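Computer Hardware Basics - Handout 4
Processor and memory: handling, storing, fitting
Instructor: Shahla Soltani. Bench assistant: Kofi Abubakari.

Before the practical part, please read pages 6 to 11 of the Gindlow workbook. The parts for each bench wait on a gray plate with raised pockets. One pocket is for the processor and one long slot is for the memory module. After the exercise, every part goes back to its own place. 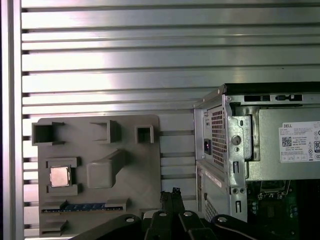

How should I hold a processor when I lift it?
Hold it by two opposite edges, with the metal lid up, and do not touch the contacts on the underside.

The same rule is valid for memory. Take the module by its short ends and keep the fingers away from the contact row. Touch bare metal of the case first - this takes away static charge from your body. Last June we lost one good module in this way.

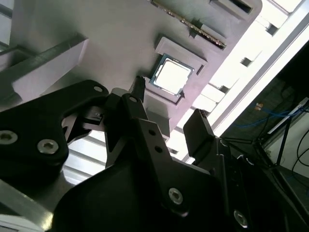 When you put a part back, lower it straight and let it settle by its own weight. If it stands higher on one side, lift it and try again. Never press on a corner.

For fitting in the computer, unplug the power cord and open the socket fully. Find the small triangle on the processor and match it with the mark on the socket. Close the lever only when the processor lies flat.

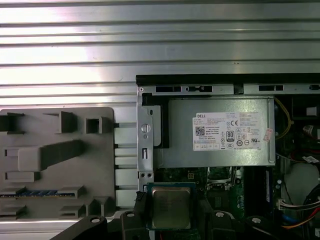 Fig. 3. Inside the desktop: power supply, with the processor below it.

Write your bench number and the case number (371 or 413) on the report sheet and give it to Kofi.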